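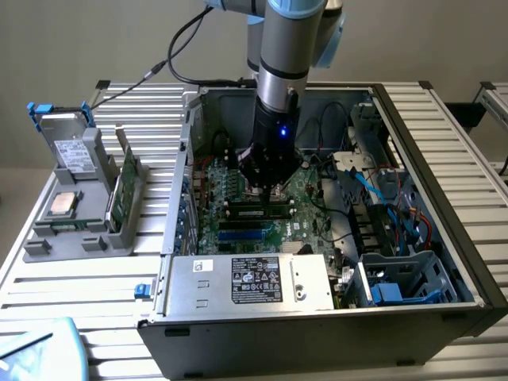
Fig. 1. The arm over the memory slots, with the hard drive, CPU and second RAM stick in the parts fixture.

Memory swap with a robot arm: what I did on the software side
Course project report, Mon 4 March

My half of the project was everything that isn't metal. Encarnación Herrero did the parts fixture and the cell layout, and I got the planner, the motion code and the part that decides whether a RAM stick is in or not. We called the software Kiss, as in keep it simple, and I'll admit it stopped being simple sometime in January.

How it's put together

Kiss is a task runner written in Python. You give it a job file ("take module from slot, place in fixture") and it expands each line into short skills: approach, align, grip, pull, retreat. Each skill has a check at the start and one at the end, and if the end check fails the runner goes back to the last safe pose and tries again, up to 3 times. I wrote the first version as one giant state machine and it was awful to debug, so I threw it out and moved to a behavior tree. Best decision I made all semester!

The motion planning comes from Huvon, the library our lab at Clundinham already uses. I only added the collision model for the open case. At first I treated the whole tower as a box with no lid, which worked fine until the planner decided the drive cage was free space. Now the cage and the power supply are separate solid blocks (a bit bigger than in real life), and the cables are one big keep-out zone over the drive bay. That's crude, but cables move and I had no good way to track them.

Finding the slots

This took the longest. The board has a row of blue expansion slots, and they're long, straight and parallel, so my first detector loved them. It kept reporting memory slots in completely the wrong half of the board. I tried training on more pictures and it got a little better, then I did the obvious thing and located the whole motherboard first. Once you know where the board is, the memory slots are at a fixed offset, and the camera only has to correct the last bit. I should have started there.

The other headache was green on green. A green module on a green board has almost no edge in a color image, so I switched to looking at the dark chips on the module and the ends of the socket.

Pushing and pulling

For insertion I use force control along the downward axis only, and keep the other two stiff. The stick goes down slowly until the force rises, then the wrist does a tiny rocking motion, then it pushes. I logged force for every attempt and the "click" shows up as a sudden drop – you can spot it by eye in the plots. My code looks for that drop plus a final depth within 2 mm of the taught value.

Results

I ran 100 removals in total. With the old slot detector I stopped after 46 of them, when I made the change to board-first, so please don't read the two halves as a fair comparison. Most failures in the second half were grips that landed too high on the module, and the retry caught nearly all of those. Insertion is shakier. If the stick is even slightly tilted in the fingers, the force rises early and the runner backs off, so it's safe but slow.

What I'd do next

The tilt is the big one. Encarnación wants to fix it in the fixture with a tighter slot, and I want to fix it with a second camera check after gripping – we'll probably end up doing both. I'd also like job files to be readable by someone who hasn't met me. The logging tool, Merkamard, is in the same repo as Kiss, and its README is up to date except for the section on replaying a run, which still describes the old file format.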